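Clamps, cables and the self-calibrating cell

Mar 15, 2022

I have now sat through the Tirnex sales talk twice, and both times the word "self-calibrating" was said as if it settled something. So I spent part of last week at Hindlow, where Vesna Tomić looks after a bin-picking cell, to see how much of the calibrating the self does.

Not a great deal, is my answer. The software will work out where the camera is relative to the arm, and it does that well enough. What it can't do is notice that the bin has crept a few millimetres since yesterday. Every grasp near a wall depends on knowing where the wall is, and a gripper pushing down on something awkward in a corner will shove the whole bin along if you let it. Vesna's cure is clamps. Ordinary bar clamps, the sort you'd buy for gluing a shelf.

I asked why not bolt the thing down. She said they had, at first, and then Thijs Nijs wanted to try a different bin, and then the first one back again, and after the third set of holes everyone lost patience. Fair enough. But clamps work loose, and checking them is a job, and that job isn't in the Tirnex manual. It's on a sheet of paper she wrote herself.
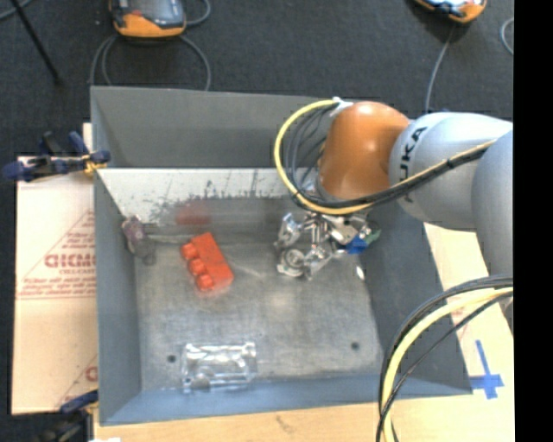
The other thing on her sheet is cable slack, which I'd argue causes more grief on these cells than any piece of software. Too little and the wrist pulls on its own wiring when it turns over. Too much and the loop droops into the camera's view, or catches on the bin wall on the way out. The Virken people who did the first install dressed everything tight and neat for handover, and it looked lovely. It lasted 9 days before a connector gave up. Koen Declercq redid it with a generous loop that looks a mess and has held since June.

Her routine before a run takes up to 30 minutes:

Try each clamp by hand.
Jog the arm slowly to the far corners and watch the cables, not the screen.
Touch off the bin corners.
Open and close the gripper 7 times and listen.

I was doubtful about the listening. She says a dry linkage has a sort of tick to it, and I stood there and couldn't hear any tick, so either it was fine or my ears aren't up to it. Koen claims he can hear it from the next room. I don't believe him.

What bothers me is how none of this gets counted. The figure Hindlow likes to give visitors is 2520 picks without a fault, and I don't doubt it. I'd just like to see the half hour of a skilled person's morning written next to it, and the afternoon when Koen was on his back under the table with a torch in his teeth.

Tineke De Graaf at Baert tells me their new cell has a fixed steel frame and needs no daily check whatsoever. I've asked if I can come and look at it after it's been running for a couple of months. She hasn't replied yet.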